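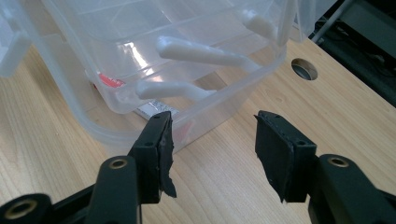

Drulline is taking over the Oshima client list, so if you've been an Oshima person all these years, you're about to be one of ours! I've been itching to write this one up since before the holidays and wasn't allowed to until the papers were signed. All 300 Oshima clients in and near Flandcombe will be looked after from our office starting this month, for bookkeeping, payroll and personal tax. Before you start digging through drawers, let me say that a big clear plastic storage box on a table, like the one in the photo, is all the filing system most people need to get ready for a first meeting with us. Put the paper in it as it turns up and bring the whole thing over. We've seen grocery bags, we've seen a cooler, and we don't mind one bit.

Posted Feb 12, 2024

Now for the details, which I'll try to keep in some kind of order.

The Oshima office on the north side of Flandcombe will stay open for another three weeks so people can pick up their original documents. After that the door will be locked and the phone number will ring through to our front desk. I tested it this morning and got myself on the other line, which was a little strange. If you'd like us to collect your folder for you, tell us and we'll bring it across with everybody else's. You'll need to sign a release first. It's one page, and we have a stack of them on the counter.

Our address hasn't changed: 212 Mill Street, the brick building with the green awning, second door. Parking is in back. The lot fills up early at this time of year (the dentist upstairs has gotten very popular), but there's plenty of space along the creek side if you don't mind a short walk.

Two of the Oshima bookkeepers are coming with the move, and they'll keep the same accounts they have now wherever they can. I was really pleased about that part. When you've explained your rental property to one person, you don't want to start over with someone new. They'll be sitting in the room we used to call the library, although I don't believe there was ever more than one shelf of books in there.

Fees are the thing I've been asked about most, at the gas station and once in the middle of a haircut. Oshima clients will stay on their current fees through August. Before any change after that, you'll get a letter with the new figure in it and a number to call if it doesn't look right to you. Monthly payroll customers keep their present billing day as well. If you pay by automatic withdrawal, the name on your bank statement will switch to Drulline, so please don't panic and cancel it -- that's us.
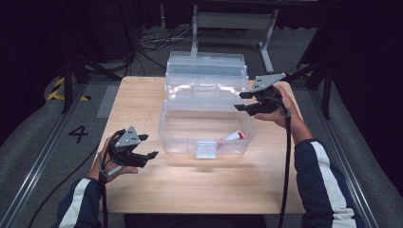
Do I have to sign a new engagement letter if I already had one with Oshima?

Everyone coming over needs to sign a new one, because your old letter was with a different firm. We're mailing them out this week with a return envelope, and you can also sign when you come in. Couples who file together should both sign. We can't open your prior-year file until we have it back, so the sooner it comes, the sooner we can get going on your return.

On to the computer side. Oshima never used a client portal, and I know a good number of you liked it that way. We use one called Dadunex. You log in, drop your forms in, and we get a message that something has arrived. It's also where your finished return will be waiting for you to look over. I was slow to warm up to it myself, and now I'd be lost without it, mostly for the searching. You'll get an invitation by email with a link that works for 17 days. If it runs out before you get to it, call the desk and we'll send another. No need to feel bad, we send a lot of them.

And if you'd still like to do everything on paper, go right ahead! The mail slot by the door is locked and gets emptied every evening. Please put your name and a daytime phone number on the outside of the envelope, and write "Oshima client" under it for this first season so it gets to the right desk. Copies are fine for most things. I'd hang on to the originals at home unless we ask for them.

We're opening late on Thursdays for as long as tax season lasts, until eight in the evening, and those slots are going first to people making the move. Appointments run an hour. You can bring a spouse, a grown kid, a business partner, whoever helps you keep track of things. If you're picking up for a parent, call ahead so we can tell you which form they need to sign.

For existing Drulline clients, not much is different. Your preparer is the same and so are your fees. The waiting room may be a bit more crowded than you're used to, and we've added chairs and (finally) a second coffee maker, after years of me complaining about the first one. The phones have been busier too. If you get the recording, leave a message and we'll call you back by the end of the next working day.

One small correction while I'm here. The postcard we mailed in January gave the old fax number on the back. Please use the one at the top of our letterhead, or skip the fax and drop things by. Anyone who faxed to the old number should send it again, as that line has been disconnected.

We'll have coffee and doughnuts at the front counter all day on the first Thursday of late hours, for anybody who wants to come meet the bookkeepers and see where their files are going to live. You don't need an appointment for that, and you don't have to bring a single receipt.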